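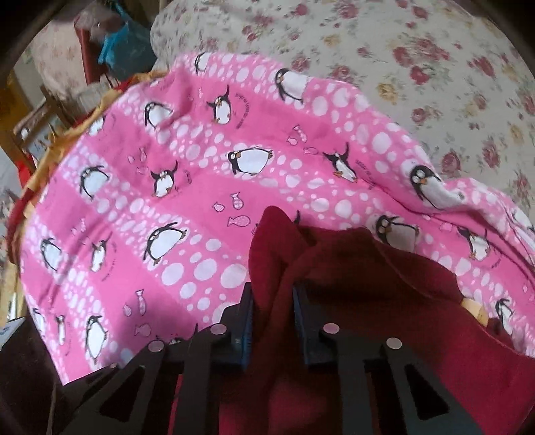 Sumivell opens a clothing repair and exchange service in Skitness

Skitness, Saturday, October 19, 2024

Sumivell, the textile reuse company, opens today its first permanent repair and exchange shop in Skitness. Residents can bring clothes, curtains and bed linen which they no longer use, or which need a small repair, and they can take home other pieces from the exchange shelves without payment.

The shop is on the ground floor of the former Nwosu printing works, beside the bus station. It was tested for one season, starting in June, with opening hours on two afternoons in the week. In this period the visitors brought 641 kilograms of textiles, and the greater part of it was in a condition good enough to be worn again. Sumivell then decided to rent the space for a longer time.

How the exchange works

Every visitor receives a card with points. A shirt or a skirt gives one point, a coat gives three, and the same values apply when something is taken. The points stay valid for one year. Visitors who have nothing to bring may still choose up to two pieces on their first visit.

Clothes should be washed and fully dried before they are handed in. Shoes, pillows and mattresses cannot be accepted at the moment, but the company is looking for a partner for shoes.

Repairs at a fixed price

The repair desk takes care of buttons, zips, seams and hems. Prices are fixed and are shown at the entrance, and most work is ready in one week. Larger work, for example a new lining for a winter coat, is possible after an appointment. Sumivell asks for a little patience in the first weeks - the second sewing table will only be ready next month.

In the evenings the tables are used for courses. The beginners' course has four lessons and teaches hand sewing, simple darning and how to shorten trousers. Materials are included. There is also a separate evening for people who already own a sewing machine and would like to learn how to clean and adjust it.

Support and next steps

The furniture of the shop was delivered by Vundano, a local joinery, which made the shelves from used school benches. Sumivell has put aside 4000 pounds for the courses, so that 30 places can be offered free of charge to residents with a low income. These places can be requested at the repair desk, and no written proof is needed.

The company wishes to reach 2000 kilograms of collected textiles in the first full year. A second shop is under discussion, but no place has been chosen yet.

Opening hours: Tuesday to Saturday, 10 am to 6 pm. On course evenings the door stays open until 9 pm.

Press contact: Sumivell press office, Skitness. Interviews and visits to the shop are possible on request.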